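What went wrong with the sweets: a report on our summer project

Margit Fülöp and Ildikó Kocsis
August 24, 2024

1. What we set out to do

The plan we handed in at the start of the summer was a modest one. Two arms would tidy a small round table. They would move small things from one bowl to another, leave the napkin alone and stop when told. We had a written plan, a risk form and a controller program called Dandell, which Ildikó had inherited from a student who has since moved abroad and does not answer messages.

The risk form listed pinched fingers, tripping over cables and "damage to crockery". It did not list what happened. We have been asked to write mostly about that, which saves us having to invent a results section.

2. How the arms were run

Each arm had its own force limit, meaning the push it was allowed to feel before it stopped and waited for a person. We set both to 15 newtons. The limits were kept in a settings file, and a second program, Zusteo, read that file and passed the numbers on whenever a run began.

Zusteo also had a default. If it could not find the settings file, it used 2000 instead, a value somebody had once typed in to mean "no limit, we are only testing". It did not print a warning. Our supervisor, Dr Rowlands, described this as "a choice".

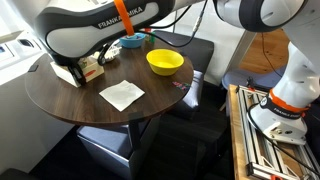

The fault showed itself on run 58, late in July. We had renamed a folder that morning because its old name was embarrassing, and Zusteo could no longer find its file. Every run after that started with no useful limit on either arm, and everything looked perfectly normal. We had laid the table as usual, with the blue bowl towards the far edge, the yellow one a bit closer and the folded napkin out in front, well away from both. Nothing in that layout puts the gripper near a bowl until it is sent there, so the first part of a run tells you nothing at all about whether the limit works. We had by then watched this first part so often that we had stopped really watching it.

On run 58 the gripper was sent to the yellow bowl at a height that was wrong by the thickness of the bowl. With the proper limit it would have touched the rim, felt it and stopped. It touched the rim and carried on. The bowl shot out sideways, went over the edge of the table and hit Ildikó on the knee. The arm then pressed on the tabletop until Margit reached the stop button, which was on the far side of a stool.

Damage: one bruise, one dent in the table (small, but we know where it is), and one bowl that was fine and went straight back to work.

3. Finding the cause

We first blamed the camera, then the height measurement, then each other. The height really was wrong, and we mended that in an afternoon. It took us two further days to ask why the arm had not stopped anyway, and we only asked then because Dr Rowlands wanted to know what the limit had been at the time. We said 15 and were invited to prove it.

The log said 2000. It had said so at the top of every run since the folder was renamed, in a line we had both learned to scroll past.

4. What we changed

Zusteo now refuses to start without its settings file. The default has been deleted. Before each session one of us presses down on a Hikton kitchen scale with the arm and checks that it stops where it should – a dull job, and we take turns. The stop button has been moved to the near side, and the stool has been moved as well, in case.

We also brought back the slow first approach, which we had switched off in the second week to save time. The arm now comes down over the table at a crawl and waits for one of us to say yes before it closes on anything. 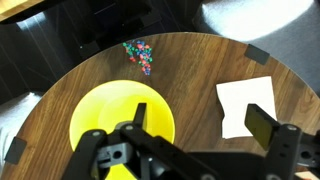

Figure 2. Wrist camera view of the tabletop, with the small coloured pieces, the yellow bowl and the napkin.

5. What is left undone

The two arms still do not know about each other. Each has a limit of its own, but there is nothing to stop one leaning on the other within it, and we ran out of summer before we could test that safely. Whoever takes this on should start there, and should read the top line of the log.

The folder has its old name back. We have asked that it not be read aloud at the presentation.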